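Ticket 537 — Pale streaks on white cloth after folding
Opened by: Lovely Lumbao
Location: Graltley, bench 2
Status: open
3 comments · 0 shares

The off-white cloth keeps picking up short green fibers when it gets folded next to the turf mat. Shook it out and folded it again at 2 p.m. — same result. A lint roller gets most of them off. 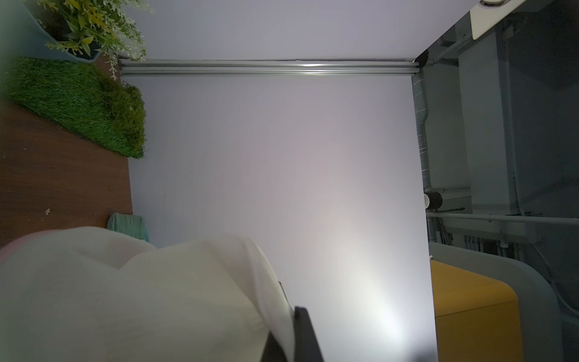 Wiped the white panel with a damp rag and brushed the mat outdoors. Fewer fibers on the next fold, but still some along the hem. Moving the mat to the Jullorano shelf until the replacement comes in February. Please don't put it back on the wood before then.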